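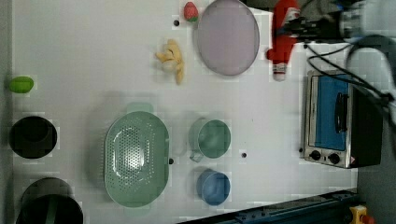
图 3:厨房整理任务的工作台,俯视视角。示教与回放共用同一机位。

4.2 手把手拖动与遥操作:我们到底怎么教

先说说我自己的偏见。刚开始做这个课题的时候,我是坚定的“拖动派”——抓着机械臂的手腕,带它走一遍,松手,存盘,多直接!遥操作在我印象里就是又慢又别扭,隔着一个手柄去够一只杯子,跟戴着棉手套穿针差不多。所以这一节里有些结论,我写的时候是有点不情愿的。

任务本身不复杂。桌上摆一批厨房用品和玩具食物(图 3),示教者要让机器人完成三类动作:把玩具水果放进大椭圆盘,把量杯放进漏盆,把倒着的番茄酱瓶挪到指定位置。每一类我们都各用两种方式教一遍。拖动示教时,控制器切到零力模式,人的手扶在腕部法兰后面那一截;遥操作用的是 Broltier 的主手,六个自由度加一个扳机,扳机管夹爪开合。底层控制和数据同步都走我们自己写的 Holteck 框架,这部分在 3.4 节已经交代过,不重复了。

参加示教的一共 20 人,其中 7 人以前碰过机械臂,其余的人连零力模式是什么都没听说过。我们没有做很长的培训,每人先自由玩十分钟,想撞哪儿撞哪儿(速度上限压得很低,不用担心),然后正式开始。分组顺序做了平衡,一半人先拖动后遥操作,另一半反过来。有人会问为什么不干脆拆成两组人,各学各的——我们一开始确实是这么设计的,预实验跑完发现人与人之间的差别大得吓人,同一个任务,手稳的人和手抖的人录出来的轨迹根本不像在干同一件事,只好改成组内设计。

4.2.1 拖动示教里的“手”的问题

拖动示教最大的好处是力。扶着手臂把杯子往漏盆里放,碰到盆沿的时候手上马上就有感觉,人会自然地往回收一点、换个角度再下去。这种小修正在轨迹里看得很清楚,而且学出来的策略也继承了它,回放时遇到轻微偏差会自己蹭一蹭再进去。这一点我当初没预料到,看到第一批回放录像的时候真的挺高兴。

可是麻烦也从手上来。人一扶着机械臂,胳膊就伸进了顶部相机的视野,有时候连肩膀和头发都进来了。策略网络吃的是图像,训练集里每一帧都有一条人的胳膊,部署的时候胳膊没了,网络就懵了。我们试过把人抠掉再补背景,效果时好时坏,尤其是手挡住物体边缘的那些帧,补出来的东西自己看着都不信。最后采用的办法很笨:拖动只录关节轨迹,不录图像;录完人退开,物体按标记摆回原位,机器人把轨迹自动重放一遍,这时候再采图像。等于每条示教要跑两趟,时间翻倍,但数据干净。

重放还带来一个副作用,我觉得值得单独提一句。物体不可能摆得跟第一次分毫不差,所以总有一部分重放会失败。失败的我们直接丢掉,没有尝试修补。这样一来留下来的轨迹天然偏向“对摆放误差不敏感”的那一类,算是一种没花钱的筛选。至于这个筛选有没有把某些有用但娇气的动作也筛掉了,我说不准,目前的数据回答不了。

4.2.2 遥操作:慢,但是老实

遥操作没有上面这些烦恼。人坐在台子外面,看着屏幕,相机里只有机械臂和物体,示教时看到的画面跟部署时一致,录一趟就能用。我们还特意要求示教者只看屏幕、不许探头看实物。头几条大家怨声载道,后来倒也习惯了。这么做的道理很简单:如果人靠探头才看清楚夹爪离瓶子还有多远,那这个信息就不在图像里,网络无论如何也学不到。

俯视画面里深度是最难判断的。拿番茄酱瓶来说,瓶子侧躺在桌上,手臂一过来就把它遮住一部分,示教者经常停在半空犹豫半天,一点一点往下探。这些停顿原样录了下来,训练时就成了大段几乎不动的帧。最早那一版策略学得最好的本事就是发呆:移到物体上方,然后停在那儿,一动不动。我们后来加了一个速度阈值,把连续低速的片段压缩掉,发呆的毛病才算好了大半。阈值不能设得太狠,夹爪闭合前后那一小段本来就应该慢,压过头了就会出现还没夹稳就往上提的情况。

另外,没有力反馈的遥操作确实容易用力过猛。Broltier 主手本身支持力反馈,但延迟一高就会抖,我们在正式实验里把它关了,改成在屏幕角上画一根力的指示条。示教者普遍反映“顾不上看”。有一位说得很实在:眼睛就一双,看了条就看不了杯子。这个设计我承认不成功,下一版打算换成声音,力越大音调越高,在 September 那一轮补充实验里做过很初步的尝试,反馈还可以,但样本太少,这里就不展开了。

4.2.3 物体本身的影响

不同物体对两种方式的“偏好”差得很远。圆而小的东西,比如玩具青柠和草莓,遥操作完全够用,从上往下一夹就走,位置偏一点也无所谓。香蕉就讨厌一些,那一把香蕉是张开的,夹哪一根、从哪个方向夹,每个人的选择都不一样,遥操作录出来的抓取点散得到处都是。拖动的时候反而集中,可能是因为手真的在旁边,人会本能地按自己拿香蕉的方式去拿。

量杯是最能拉开差距的。它有个短柄,夹柄还是夹杯沿,后面的放置动作完全不同。夹柄的话杯身会往下坠,进漏盆时得把腕部多转一点;夹杯沿就稳得多,但夹爪有一根指头要伸进杯子里,俯视画面下很不好对。拖动组大多数人夹杯沿,遥操作组大多数人夹柄。两种都能成,混在一起训练却会出问题,策略有时候会走到两个抓取点中间,夹个空。我们的处理是在数据标注里加一个抓取类型的标签,训练时作为条件输入,夹空的情况明显少了。

颜色也有一点影响,这是我们粗心的地方。漏盆和那只量杯都是薄荷绿,放在一起的时候,网络对杯子边界的定位会变差,换成旁边那只蓝色杯子就没事。要是重新来过,我会在选物体的时候就把这个变量控制住,而不是等分析结果的时候才对着热力图拍大腿。既然已经录了,我们就在结果里把两只杯子分开报告,没有合并。

4.2.4 混合方案

折腾到最后,我们用的是混合方案,先遥操作,再用拖动补。具体来说,先用遥操作录一批基础数据,训练出一个能凑合干活的策略;然后让策略自己跑,人站在旁边,看它快要出错的时候按下接管键,手臂切到零力模式,人扶着把剩下的动作做完。接管之后的那段轨迹只取关节数据,照前面说的办法重放采图。这个流程跟 Batista 流程很接近,区别在于他们接管时仍然用手柄,我们换成了手。

换成手的理由,说白了就是快。快出错的那一瞬间,往往是夹爪已经贴着盆沿、杯子歪了一半的时候,这时候再去找手柄、对坐标系、一点点挪,等于让人在最难的地方用最不顺手的工具。扶一把就过去了。当然,靠近运动中的手臂有安全上的要求,接管键按下后有一段强制停稳的时间,停稳之前不允许伸手,急停按钮始终放在台子的角上,站着够得到。整个采集期间没有发生过需要上报的情况。

混合阶段每个示教者贡献的接管片段数量差别很大。有的人特别爱管,策略稍微走偏一点就按;有的人能忍,非要看到它真的夹空才动手。一开始我想统一标准,还写了半页纸的说明,发下去以后收效甚微,该爱管的还是爱管。后来索性不管了,把接管时刻距离失败有多远作为一个变量记下来,留到 5.3 节分析。早接管和晚接管各有各的用处:早的片段教策略别往沟里走,晚的片段教它掉进沟里怎么爬出来。

数据规模方面,混合阶段最后留下 more than 70 条可用的接管片段(即超过 70 条),全部附在 Cullmont 数据包的第二部分里,和基础数据分开存放,字段说明见附录 B。重放失败而丢掉的没有收进去。有兴趣做失败分析的同行可以单独找我们要,原始关节记录都还在,只是没整理,文件名起得相当随意,请多包涵。

最后补充一个操作细节,审稿时有人问过。每条示教开始前,物体位置是按桌面上的标记摆的,但朝向没有严格限定,所以不同批次里香蕉的指向、量杯柄的方向都会变。这是有意的。烤箱在所有批次里都放在手臂同一侧,不参与任务,只作为碰撞检测里的固定障碍物,玻璃门全程不开。两只黑锅也没有被任何一类动作用到,算干扰物,去掉它们以后的对比结果放在下一节的消融实验里。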